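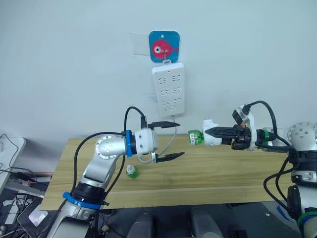 Two arms on the bottle bench, what happens to the rest of us?

Trondden Community Board > Work and Jobs > Packing and Warehouse

hindala_nights
Our place has had a two-arm setup on the small bottles since September. It does the picking up and handing over that three of us used to do by hand. Management say no jobs are going, and so far that's true, but my shift has changed a lot. I used to stand at the bench for the full nine hours. Now I sort trays, clear stoppages and fill in the sheet. Has anyone been through this? What did it look like a year on?

KovalBay2
Same at ours. Hands and shoulders are better, I'll give them that. The part I don't like is the waiting. You can't get stuck into anything when you might be called over any minute.

pallet_jim
How many does it do in a shift?

hindala_nights
2380 on its best day. A good person on the bench beats that easily, but it doesn't stop for dinner.

pallet_jim
So it's slower than you and they still bought it. That tells you where it's heading. They'll put up with slow for a year, then it's two people where there were six.

Zoriana Lytvynenko
I don't agree with that. I run the day shift at Studitz and we've had arms on one line for a good while. We moved people to checking and goods in and took on 2 more, as the orders went up. Nobody was let go. What we got wrong was training. We showed one person per shift how to restart it, and when that person was off the whole line sat there.

pallet_jim
Your orders went up. Ask again when they go down.

Zoriana Lytvynenko
Fair point, I can't promise that for anybody.

KovalBay2
What about pay? We got "technician duties" added to the job description and not a penny with it.

hindala_nights
Same rate here. They've mentioned a one-off 400 once we're signed off on it but I've not seen it in writing.

mags_on_lates
Get it in writing before you sign anything. And ask who is responsible if it drops a batch on your shift. We had over an hour of arguing about that one Saturday, and it ended up against the name of the lad who happened to be nearest.

hindala_nights
Hadn't thought of that. The sheet does have a box for operator name and I've been putting mine in it every night.

mags_on_lates
Then I'd ask what the box is for before your next shift.

hindala_nights
Will do. I'm in at ten tonight, I'll ask the shift lead and post what he says.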